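I have been trying to get my mother's old house painted since last December, and I am here to report that I have finally chosen a color for the kitchen. It only took me 4 months and more little sample jars than I care to admit to my husband.

If you have been reading for a while you know the kitchen used to be a sort of buttery yellow. My mother loved it, and I loved it too when I was small and eating toast under it, but it had gone tired, and by late afternoon the whole room looked like weak tea. So I wanted something with some life in it. My friend Asnakech Tefera, who painted her own dining room a deep green and has never once looked back, told me to stop buying grays. "You don't even like gray," she said, and she was right, I don't!

What I kept coming back to was the plain, strong colors we had as kids. Red, green, blue, the kind you could name before you could tie your shoes. Set against a lot of white, they still make me happy every single time.
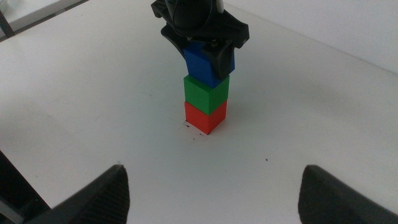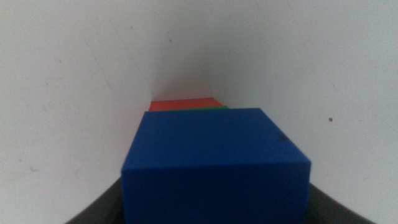

Blue gets me most of all. 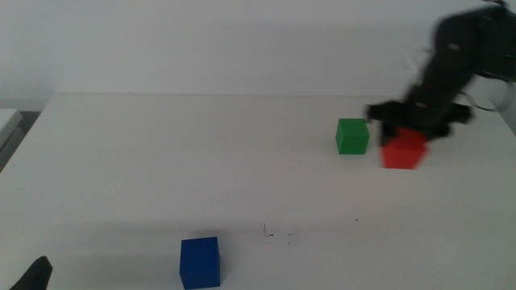
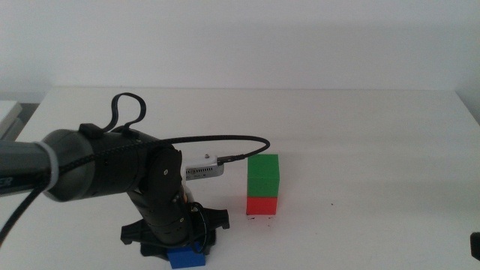

Anyway, I went down to Alarcón, the paint store by the post office, and Rutilio Sandoval at the counter was very patient with me while I held cards up to the window and then up to my sleeve and then back up to the window. He talked me out of doing all the walls in red (thank you, Rutilio) and into keeping them white, with the cabinets in a good true blue and the pantry door in green. The red is going on the two stools, and maybe on the inside of the bread drawer, where only I will know about it.

The quote for the walls and ceiling came to $447, and then it was $496 once we added the pantry, which I thought was fair considering the state of that plaster. I'm doing the cabinets myself. I've already got the doors off and laid out in the garage on old sheets, and I wrote on the back of each one with pencil so they'll go home to the right hinges. Ask me in a month how that went.

My mother's yellow is staying inside the broom closet, by the way. I couldn't do it.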